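Home / Encyclopedia / Robotics / Programming by demonstration

Programming by demonstration

Programming by demonstration (also called learning from demonstration, or imitation learning when the emphasis is on the software) is a family of methods in which a robot acquires a task from a person performing it. The person may push the arm through the motion by hand, steer it from a distance, or carry out the task with a hand-held copy of the robot's gripper. What makes the field so appealing is that the expertise already exists! Almost everyone can put a cup on a table, and very few people can write down the joint angles for doing so.

History

The oldest form is "lead-through" teaching, used on paint-spraying robots in the 1960s and 1970s. A skilled painter guided the arm along the workpiece, the controller recorded the positions, and the machine played them back. Playback was faithful but rigid, and a part hung slightly off its mark was painted as though nothing had moved. Later work replaced the plain recording with statistical models fitted to several demonstrations, so that the robot could adapt to a new starting position. From the late 1980s neural networks were trained on human steering commands, and the same idea has since spread from vehicles to arms and hands.

Kinesthetic teaching

In kinesthetic teaching the motors are made compliant, usually by compensating for gravity, and the teacher takes hold of the arm. It is a wonderfully direct method. The teacher feels the weight of the linkage and the limits of each joint, and every motion recorded is one the robot can physically make. Its weak points are two-armed tasks, which are awkward for a single teacher, and camera recordings, in which the teacher's own hands and sleeves tend to show up.

Teleoperation

In teleoperation the teacher stays clear of the robot and drives it through an input device: a joystick, a tracked controller, or a smaller "leader" arm whose joints are copied by the "follower". Leader arms have won many admirers for their simplicity. The Worex, a tabletop leader and follower pair developed at Mellport, can be set up on an ordinary kitchen bench, and its plans have been modified by hobbyists for everything from folding tea towels to sorting screws.
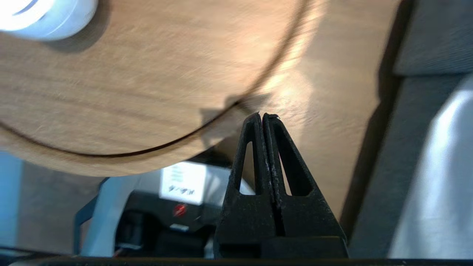
Because the teacher works at one remove, the sense of touch is easily lost. Some systems return force to the hand through motors in the leader, while others leave the teacher to judge contact by eye. Delay matters as well. A lag of 200 milliseconds is enough to make most people slow down and adopt a cautious move-and-wait style, and that hesitation is then passed on to the robot along with the skill.

Demonstration data

A demonstration is normally stored as a series of camera images paired with joint positions and gripper openings. The Skiscombe collection, recorded in ordinary homes, contains 341 demonstrations of household tasks, with deliberate changes of lighting and furniture colour from one to the next. Variety of this sort is prized, and recordings of a teacher recovering from a fumbled grasp are among the most useful of all. A policy trained only on flawless runs has no idea what to do after a small mistake, and its errors can compound with every step.

Later software, such as the Song toolkit, predicts a short burst of movement at a time in place of a single step. The resulting motion is smoother and copes better with pauses in the teacher's recordings.

See also

Haptic feedback
Inverse reinforcement learning
Teach pendant
Telerobotics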